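Table linen

Table linen is the general name for the cloths used to cover, protect and lay a dining table. It takes in tablecloths, napkins, runners, placemats, tray cloths and the padded cloths that lie beneath them. The name comes from flax linen, which was once the usual fabric, but it is now applied to cotton, polyester and mixed cloths as well.

Fabrics

Linen is strong when wet and stands up well to repeated washing. It creases easily and is usually ironed while still damp. Cotton is cheaper, softer from the start and easier to press, though it tends to fade sooner. Polyester cloths dry quickly and need little ironing, but they absorb spills poorly and can hold on to grease.

Damask is the weave most closely linked with formal tables. Its pattern is made by the weave itself, so that a white cloth may carry a design of leaves or flowers that shows only as the light catches it. Plain weave is more common for daily use. Coated cloths, which have a layer of plastic or acrylic on the upper side, can be wiped down and are sold by the metre from a roll.

Sizes and drop

The part of a tablecloth that hangs over the edge is called the drop. For everyday meals a short drop is preferred, as it stays clear of the lap. Formal cloths hang lower, and those used for buffets may reach the floor. To find the right size, the drop is doubled and added to both the length and the width of the table. A table 90 cm wide with a drop of 18 cm on each side therefore needs a cloth 126 cm wide.

Hems vary with the quality of the cloth. A machine hem of 2 cm is common on plain cotton, while better pieces may have mitred corners or a hemstitched border.

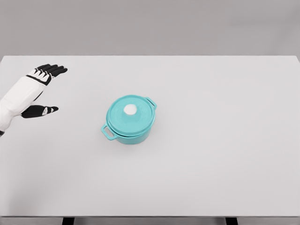

Makers and trade

Table linen is sold by department stores, by specialist shops and by firms that hire it out to hotels and caterers. The weaving firm Baláž makes damask in white and ecru only, mostly for restaurants. Its household range is sold under the name Zollia and includes napkins in packs of 10. Trindo, a smaller maker, produces coated cloths and quilted placemats.

The designer Žofie Štefanec worked for Baláž before setting up her own workshop at Pralluncombe. Her runners are woven in narrow stripes — usually two shades of one colour — and are finished by hand. The workshop also repairs old cloths and opens to visitors on Tuesday afternoons.

Care and storage

Stains are best treated before washing, as heat can fix them. Candle wax is left to harden and then lifted off with a blunt knife. White cotton and linen can be washed hot, but coloured cloths need a cooler wash, and coated ones should not be tumble dried.

Large cloths are often rolled on a tube to avoid sharp creases. Where they are folded, the folds should be moved from time to time — fibres weaken along a line that is pressed again and again. Starch is washed out before long storage.

See also

Bed linen
Napkin folding
Tea towel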